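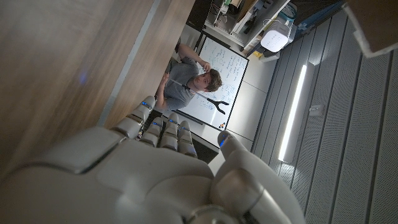 Week 4 is my favourite week of the whole course, and it starts with a plain question: why do we count in tens? Ten is a rather awkward number to build on. It splits into halves and fifths and that's your lot, so a third of ten is a mess and a quarter isn't much better. Twelve would have been far kinder to market traders. The usual reply is "because we have ten fingers", and it is a good reply, but it only gets you part of the way, as plenty of people with ten fingers have counted in fives, twelves, twenties and even sixties. A hand can be read in more than one way. Look at the one at the top of the page, with four fingers made of rounded segments and a thumb angled in towards them. You can count the digits and get five. You can leave the thumb out and get four. Or you can use the thumb as a pointer and count the parts of the fingers, and then things get really interesting!

Counting Before Writing, Week 4: Hands, tens and twelves
Course notes by Hiwot Lemma
Room change: we are in Zeleke 22 this week, as the usual room has no board.

What we mean by a base

A base is the size of the bundle you make before you start again. Say you are counting sheep through a gate. At ten you put a pebble in your pocket and go back to one. Each pebble stands for a full bundle, and when you have ten pebbles you swap them for something bigger. The pebbles don't care how big a bundle is. Make it twenty and the whole thing works just as well, only you need more number names before you reach the first pebble.

Please keep two things apart in your reading. One is the spoken number system (what people say), the other is the written one (what people scratch, press or draw). They often don't match. English speakers say "eleven" and "twelve" as if they were single lumps, then write 11 and 12 as neat tens and ones. Some of the books on the list slide from one to the other without warning, so watch for it.

Five, ten and twenty

Counting one hand gives five, both hands give ten, and hands and feet together give twenty. In quite a few languages you can still hear this. In some the word for five is linked to the word for hand, and in some the word for twenty is linked to a whole person, which I think is a lovely way to name a number.

Twenties turn up in Europe too. French has quatre-vingts, four twenties, for 80, and in France 70 is soixante-dix, sixty and ten. Belgian and Swiss speakers generally say septante, so the twenties never took over everywhere. Welsh has an older system with twenties in it alongside a newer one in tens, and English kept "score". The Maya wrote numbers in twenties with dots for ones and bars for fives, plus a shell sign for zero. We will spend a good part of the seminar on those, so bring squared paper.

Twelves on one hand

Now for the thumb as a pointer. Open your own hand and touch the tip of your thumb to each part of each finger in turn. Most people have three parts to a finger, and four fingers, so that's twelve, all on one hand and with the other hand free. People in parts of South and West Asia count this way, and once you've tried it for a day you may not want to go back.

If you use the free hand to keep track of the twelves, one finger for each, you get five twelves. Sixty! You will see it said that this is where the sixties of ancient Mesopotamia came from. It's a tempting story and I would love it to be true, but we have no tablet that says so. Treat it as a guess. What we do have is a great many tablets showing the sixties in use, for measuring, for sums and later for the sky, some of them well over 2,000 years old. Minutes and seconds come down to us from there.

A warning about finger counting

There is no single "natural" way to do it. Some people start with the thumb, some with the little finger, some with a closed fist and some with an open hand which they fold shut. Last March Mekdes Ambaye ran the seminar and asked a room of 30 students to count to ten on their hands without looking at each other. There was a proper argument afterwards about what three looks like. Do try it at home or at work before you come. Ask somebody older than you and somebody who grew up speaking another language, and jot down which finger they begin with and whether they fold or unfold.

For the seminar

Read the Maya section of the course pack and the two pages on tally sticks that follow it. The photocopied page on bars and dots came out faint, so there are better copies in the tray outside my door.

Bring squared paper, a pencil and a handful of something small to count with. Dried beans are ideal. Buttons will do, but they roll.

Next week we move on to knots and notched sticks, and I'll have a length of cord for everyone.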